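Glare on a gray tabletop from a desk lamp

Saqib Zaidi
Posted Mon 11 May

I bought a gray satin-finish desk top from Gorkine in November and I have had a headache from it ever since. With the lamp on there are two white spots on the surface and I can't read anything lying near them. Moving my chair helps a little. The top is 60 inches wide and I would like to keep using all of it. Is there a coating that will take the shine down, or do I need a different lamp?

Ülle Šimkus
4 replies

Try the lamp before you touch the finish. Glare shows up where the light bounces off the desk straight toward your eyes, so a lamp in front of you is the worst place for it. Put it off to the left if you write with your right hand, and keep the head low enough that you can't see the bulb when you sit down. 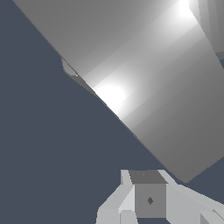
White glare on a smooth gray surface, in a computer rendering.

A wider shade helps too. One small bare bulb makes a small hard spot, and a diffuser spreads the same light out so it is easier to look past. I would leave coatings for last. They can go on patchy and you may lose the warranty.

Adeel Dogar

just get a desk mat

Przemysław Rutkowska

I sanded mine with 200 grit and regretted it. The scratches caught the light worse than the shine did. If you do go that way, test the underside first and use something a lot finer. I ended up with a felt pad from Skinel under the keyboard and the lamp clamped to a shelf on the left, and I haven't changed it since.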